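Painting a child's play kitchen, do I need to sand it first?

3 min read

Posted by Jurić, 10 August 2018

Good evening to all. I have bought a second-hand toy kitchen for my daughter, who will be three. It has old varnish on it, a bit yellow, and I would like to paint only some of the panels. The man in the paint shop in Undstead told me that sanding is not necessary if I use a good primer. My neighbour says the opposite. Who is right? Also, how long must I wait before she can play with it? She still puts many things in the mouth.

Plester

You should sand, but only lightly. You do not need to remove the varnish, you only make it dull so that the primer can hold. Wash it first with warm water and a little washing-up liquid, and let it dry overnight. I take 240 paper by hand, wipe off the dust, then one coat of primer and two thin coats of paint. Read the tin and look for the toy safety standard, EN 71-3. "Low odour" is a different thing and says nothing about chewing.

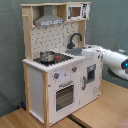
For the waiting, dry to the touch is not the same as hard. I left ours 9 days in the spare room with the window open, and in May it was still a little soft at the corners after the first week. If your tin gives a longer time, follow the tin. Take the doors off before you begin and put the screws in a cup, otherwise the paint glues the hinges.

Wonditthorpe

just use spray, I did mine in 20 minutes and it is fine

Plester

Spray is possible, but please check that the tin is meant for toys. Many are not. And for the edges I would still use a small brush.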